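Lulel Flour Sack Towels, White, Pack of 6

Home > Kitchen Linens > Towels > Lulel

Item no. 227
In stock. Orders placed before noon ship the same day, Monday through Friday.

The Lulel is a plain white cotton towel for drying glasses, covering dough and general kitchen use. It is woven flat, with no terry loops, so it leaves very little lint on glass and doesn't stick to bread dough the way a looped towel will. All four sides are hemmed and one corner has a hanging loop.

New towels feel stiff and don't soak up much water. Wash them twice before first use, warm, without fabric softener. They shrink a little in the first wash, mostly in length, and the cut size allows for this. 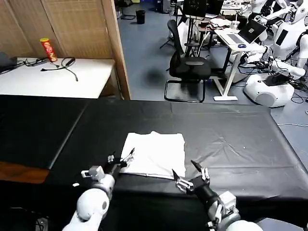

Fold them while still slightly warm from the dryer if you want them to lie flat in a drawer. Ironing is fine on the cotton setting. Chlorine bleach can be used on stains, but frequent bleaching will weaken the hems before it weakens the cloth. Oxygen bleach is easier on both.

Details

Material: 100% cotton
Color: white
Weave: plain, medium weight
Hem: double-turned, stitched in white
Wash: warm or hot, tumble dry medium
Pack: 6 towels, paper band, no plastic

Also available

Lulel with blue stripe, pack of 4
Cirillo waffle towel, gray or white, sold singly
Duditz bar cloth, heavier, for wiping down counters

Ordering and returns

Restaurants and bakeries can order by the case through the Clelterar trade desk. Ask for Costel Onu, who handles linen accounts and can send a sample towel before you commit to a case. The striped version is out until August.

Unwashed towels can be returned with the paper band still on. If a hem comes undone in normal use, send us a note with your order number and we will replace the towel. Returns are processed every Tuesday.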